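# Chapter 7: Counting Deer and Setting the Cull

A deer manager needs two numbers before the season opens: how many animals are on the ground, and how many should be taken. The second depends on the first, and the first is never known exactly. This chapter deals with how counts are made, how they are turned into a population estimate, and how the estimate becomes a quota that stalkers can work to.

Most of the examples come from Rustham, an upland estate of 3,246 hectares with red deer on the open hill and roe in the lower woods. The red deer there move freely on to the neighbouring ground at Farahani in hard weather, so the two properties count on the same day and share their results.

## 7.1 Why counts disagree

In the spring count used throughout this chapter, the Rustham teams recorded 962 red deer. Of these, 321 were stags. A second count of the same ground two weeks later gave a lower total, although no deer had been shot in between.

Differences like this are normal. Deer lie up in heather and are missed. A group pushed over a ridge by one team may be counted again by the next. Calves standing behind hinds are easily overlooked, and poor light makes it hard to tell a young stag from a hind at long range. Miroslava Hrubý, who ran the Rustham counts for several seasons, asked each team to write down the time and direction of travel of every group of more than 10 animals. Double counts could then be found and struck out the same evening.

Count sheets are now usually entered on a computer at the estate office. The paper sheets should still be kept – a typing error can only be put right if the original is there to check against.

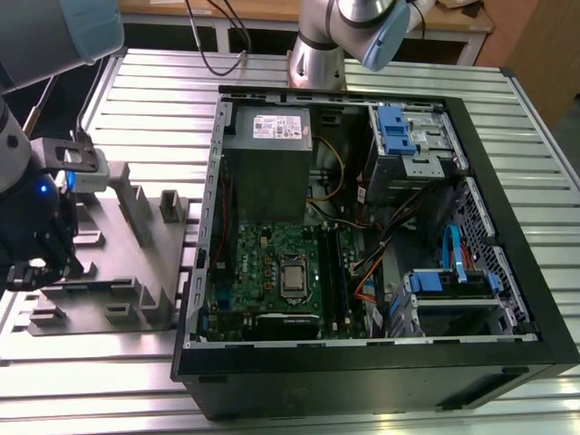
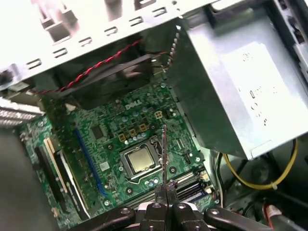
## 7.2 From count to quota

A quota is set separately for stags, hinds and calves. The hind figure matters most, as it controls how many calves are born the following summer. Taking stags alone does little to slow the growth of a herd.

The steps are as follows:

1. Agree the spring count and note any ground that was not covered.
2. Add the expected calves, using the calving rate from earlier years.
3. Take off the expected natural losses.
4. Compare the result with the number of deer the ground is meant to carry.
5. Divide the difference between stags, hinds and calves.

Step 4 is where neighbours most often disagree. An owner who lets stalking may want more stags than a forester can put up with. At Kundisum, a woodland block on the eastern march, browsing damage to young birch is measured each July and the results are brought to the quota meeting. Section 7.5 explains how those plots are laid out.

## 7.3 Terms used in this chapter

- **Cull:** the planned killing of a set number of animals.
- **March:** the boundary between two estates.
- **Hefted:** used of a group that keeps to one piece of ground.
- **Yeld hind:** a hind without a calf at foot in the current season.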